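Briltura 3 adds a kitchen storage task pack

Fomora has released version 3 of Briltura, its simulation package for tabletop manipulation work. The main addition is a set of kitchen scenes built on an open drawer, loose produce and the usual clutter. We ran the evaluation license on our own workstation.

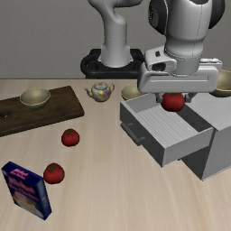
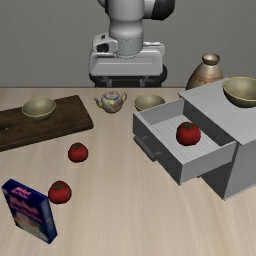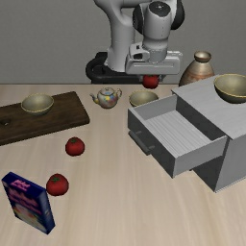 Rendered tomato-and-drawer task, Briltura 3.

The pack ships with 3,711 start states. Object positions, the drawer opening and the starting pose of the arm are set in a plain text file, and a fixed seed gave us identical layouts on repeat loads. Success is scored by object position after release. The tolerance can be edited per task, but the default is loose, and we would tighten it before comparing policies.

Contact handling is better than in version 2. Round objects no longer creep across a flat surface when left alone, a fault that spoiled many of our long runs last year. Thin rims are still a weak point. A finger that catches the edge of a bowl can pass partway through it before the solver pushes back, and the log does not flag the event.

With rendering off, we got about 3,000 steps per second on one card. Rendering for camera-based policies cuts that sharply, and the manual gives no guidance on batch size. Import from Jostero worked for arm models but dropped custom joint limits. These had to be entered again by hand.

A single seat costs $795 per year, including updates. Partanen handles sales and support for academic labs. The evaluation license has every feature but blocks export of recorded episodes. A fix for the joint limit import is listed for December.

Checked against the release build of 31 August 2025.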